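沃特波特支线的老餐车要回来了，先跑两趟试试

11/23/23

等了这么久，总算有个准信了。沃特波特（Waltport）支线那节老餐车，就是停在机务段后面、车身油漆起皮起得像鱼鳞的那节1819号，明年3月要重新挂上列车跑起来。消息是线路运营方昨天下午贴在车站公告栏里的，一张A4纸，字还挺小，我是去买月票的时候瞄到的，站在那儿从头到尾读了一遍，差点误了车。

先把公告上写明白的说一说。餐车会编在沃特波特到普鲁廷（Prutine）的周末列车里，头一阶段只开两个往返，都是白天的车次，早班不挂，末班也不挂。车上供应热菜，不光卖盒饭和泡面，这一点公告里单独写了一行，看来他们也知道大家最关心什么。餐费和车票分开算，坐别的车厢的人也可以过来吃，不过要先在车站窗口领一张用餐号，过时作废。

承包餐车的是伍达里（Wudari），经常在这一带坐火车的朋友应该不陌生，普鲁廷站二楼那个小食堂就是他们家的。我对那个食堂感情很复杂，汤面是真好，米饭经常偏硬，饺子得看运气。好在他们出餐快，这在火车上可太要紧了，从沃特波特开到普鲁廷一共也没多长时间，菜上得慢一点，人就到站了（以前真有端着盘子下车的，我见过，后来盘子是托乘务员捎回去的）。
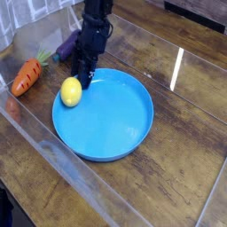

蓝色托盘里的黄色玩具柠檬，左边是一根橙色玩具胡萝卜。

说回车本身。1819号不是沃特波特本地的车，它最早配属加亚尔（Gaillard）车辆段，跑的是山那边的长途，后来长途改线，才调到我们这条小支线上来。所以它的厨房在支线车里显得特别大，占了小半节车厢，灶台是烧煤的，旁边还有一个放煤的铁箱子。老乘客应该都记得，一进餐车先闻到煤烟味，然后才是葱花味。冬天坐在靠厨房那头最暖和，位子也最难抢。夏天就反过来，那头基本没人愿意去，我倒是常去，图个清静，背后湿一片也认了。

这次整修也是在加亚尔做的，车送过去之后在库里排了挺长时间的队。公告说走行部和制动都换过一遍，车窗密封重做，煤灶拆掉，改成电灶。拆煤灶这事肯定有人要心疼，我也有点，可是想想以前炒个菜满车厢的烟，下车以后毛衣要挂在阳台上晾好几天，也就想通了。公告里没提那个老煤箱怎么处理，我问了窗口，窗口说不清楚，让我写信去问。我写了，还没回。

座位方面，现在是6张桌子，每张坐四个人，靠过道那边的折叠椅取消了。这个我是有意见的！折叠椅虽然坐着硌，可是一个人吃饭的时候特别方便，不用跟别人拼桌，吃完一收就走。如今单独出门的人这么多，总不能一个人占一张四人桌吧。希望运营方后面能考虑加一两把回来，哪怕放在门边也行。

菜单还没正式定。公告后面附了一份征求意见用的草稿，我抄了几样：番茄牛腩饭、雪菜肉丝面、素炒三样、酸辣汤，另外有一个"沿线时令菜"，没写具体是什么，估计是看普鲁廷那边早市上有什么就做什么。饮料有热茶、豆浆和柠檬水。价格一栏全是空的，所以现在谁跟你说套餐多少钱，你都先别信，我在站台上已经听到三种不同的说法了。
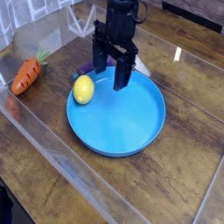

预计阅读时间：6分钟

说到菜单，我家里还留着几张这节餐车的老菜单，油印的，纸已经发脆了，是以前列车员换新菜单的时候随手给我的。那时候菜少，翻来覆去就是那几样，炒鸡蛋、红烧带鱼、白菜粉条，带鱼那一行常常被圆珠笔划掉，旁边写个"无"字。有一张背面还有不知道谁记的账，两碗汤一碗饭，没写钱数。我打算这几天翻拍出来，拍好了发在这里，字迹能不能看清就不敢保证了。

我一直没弄明白一件事，也借这个机会问问大家。以前1819号上卖的馒头，到底是车上蒸的，还是从普鲁廷站食堂送上来的？我印象里厨房那么大，蒸一锅馒头不是难事，可是又清清楚楚记得在普鲁廷站看见过有人推着盖棉被的小车往餐车门口送东西，棉被底下冒着白气。也有人跟我讲过，那推的是米饭，馒头是在沃特波特上的车。我问过几个老乘客，每个人都讲得特别肯定，可是说的都不一样。要是有在食堂或者车上干过的朋友看到，麻烦留个言，真的困扰我很多年了。

再讲讲试运行怎么参加。正式开行以前，3月上旬会有一次不对外售票的试跑，名额将近200个，在沃特波特站和普鲁廷站的窗口登记，两个站各放一半。要带身份证件，每人只能登记自己的，不能代办。登记从下个月开始，具体哪天公告没写，只说"另行通知"，所以路过车站的时候多往公告栏那儿看一眼吧。他们家的网站上目前什么都查不到，我昨晚翻了半天，首页还挂着夏天的时刻表。

试跑那天餐车只供应简餐，参加的人要填一张意见表，问菜的咸淡、上菜快慢、桌椅舒不舒服之类的。我已经想好要写什么了，第一条折叠椅，第二条米饭别太硬，第三条窗帘。窗帘公告里一个字没提，以前那种墨绿色的厚布帘拉起来哗啦一响，中午太阳晒过来的时候特别管用，不知道新的还有没有。支线过了水库以后有一长段是正对着太阳开的，没有帘子，坐窗边吃饭眼睛都睁不开。

还有一个小麻烦提前说一下。挂上餐车以后列车变长了一节，中间那几个小站的站台不够长，最后一节车厢停车时可能会在站台外面。公告的说法是"请在中途站下车的旅客提前向前部车厢移动"。带小孩或者行李多的，最好上车时就往前坐，省得到时候在过道里挤，而且餐车夹在中间，饭点的时候从里面穿过去可不轻松，端着汤的人和拖着箱子的人碰到一块儿，谁都不好让。

票价方面，普通车票不涨，这个窗口跟我确认过两遍。月票照旧能用，也照旧不含餐。带自行车的车厢位置换到了车头那边，骑车的朋友留意一下，别在站台上跑冤枉路，我估计头几个周末肯定会有人站错地方，说不定就是我。

后面有新消息我再接着写，菜单要是定下来了也会贴出来。手里有1819号老照片的，尤其是拍到厨房里面的，欢迎发给我，我一张都没有，以前天天坐，从来没想过要拍。馒头的事也别忘了。

补充一句：刚才又去了趟车站，公告还在，不过被一张招领启事盖住了半边，有人丢了一把黑伞。要看的话自己把那张纸掀起来，下半截才是讲登记的部分。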